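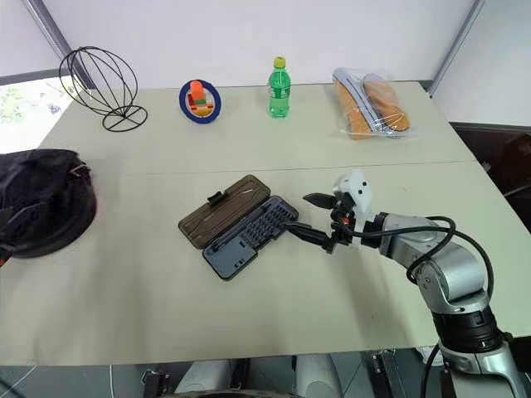 Table Days at Lurnine: Pictures from the Bench

I've been promising my sister a page of pictures from work for ages, so this is it, and the rest of you can look too. For anyone who landed here by accident: I drive a two-armed robot for a living. I put my hands on a pair of control handles, the robot's arms copy me, and everything it sees and feels gets saved. One saved try is an episode. Enough episodes and Lurnine (that's our model, and also what we ended up calling the whole group) starts to work out how to handle stuff by itself. On a good day, anyway!

We're in the middle of the clutter set right now. We started it in September, and the count stood at 357 episodes when I went home on Sunday. 330 of those made it through review. The rest were me sneezing, me forgetting which arm I was supposed to be using, and one long stretch where I'd started saving before Pallavi had finished setting the table.

The open bit case

The screwdriver bit case is my favorite and my least favorite. It lies open on the diagonal, lid one way and tray the other, with all those little dark bits lined up in rows. Coming in with the fingers open is the easy part. You have to decide early which edge you're going for, and then stick with it, because a wobble halfway there gets learned just as faithfully as a good clean reach. Pallavi Nigam, who reviews my episodes, can spot a change of mind from across the room. She writes "dithering" in the notes. I have a lot of dithering in my notes.

The case stays open for this part of the set. We did a closed one on the last table and the model got very comfortable with a neat dark rectangle, so now it gets the awkward shape.

The back row

We keep a few things standing along the far side of the table that have nothing to do with the task. There's the green bottle, the round toy with the blue rim, a clear plastic bag that catches the light, and the black wire ball on its wire base. I love that wire thing. You can see straight through it, it's all curves, and our depth readings hate it. Jitendra Rawat named it Greler after some character in a comic he was reading, and the name went into the object list before anyone could stop him, so officially we own a Greler.

The black bag at the left edge is Falby, for the same sort of reason. Soft things never sit the same way twice, and that's why I like having it on the table. Every time somebody moves it, it slumps into a new shape and the model has to cope.

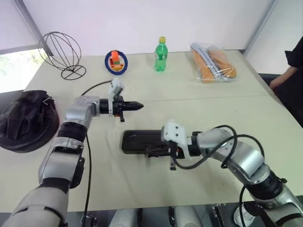

Two arms are harder than one, by the way. I expected it to be like using both hands and it's a lot more like patting your head and rubbing your stomach. If I concentrate on what the right gripper is doing, the left one hangs around over nothing in particular — and if I look over at the left, the right starts to drift. Jitendra's advice was to park one arm on purpose and give it a spot to wait in. It helped a lot, and a waiting arm is a useful thing for Lurnine to see too. Plenty of jobs only need one hand.

Flat things are the worst of the lot. A thin black rectangle on a smooth tabletop gives you almost nothing to get your fingers under, so you come down from above, feel for the edges and go slow. I did 5 in a row one morning before I got one I wanted to keep. My shoulders knew all about it.

Up close with the fingers

Each wrist has its own little camera, and I'd happily look through those all day. The head view tells you where things are. The wrist view tells you what the gripper is about to do, or it does when the gripper isn't filling up half the picture. Negi, our playback tool, puts the views side by side so Pallavi can step through them together, and she nearly always goes to the wrist one first.

You get to know the hardware this way. I can tell you where the tiny arrow marks are, and I could probably draw the teeth on the rack from memory. The glossy plate picks up fine scratches, and I've gotten weirdly fond of them.

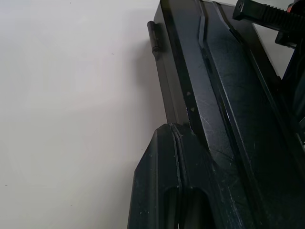
Wrist view: gear rack top right, finger block below, scuffs and all.

Odds and ends

A few of you asked how long a shift is. I drive for 2 hours and then swap with Jitendra, and whoever's off sets up the objects. Swapping is good for the data as well, as we don't move alike at all. He's quick and a bit swoopy and I creep up on everything.

Next up is the same table with the back row shuffled, Greler included, and then we finally get to close the bit case again. I'll add more pictures when we get there.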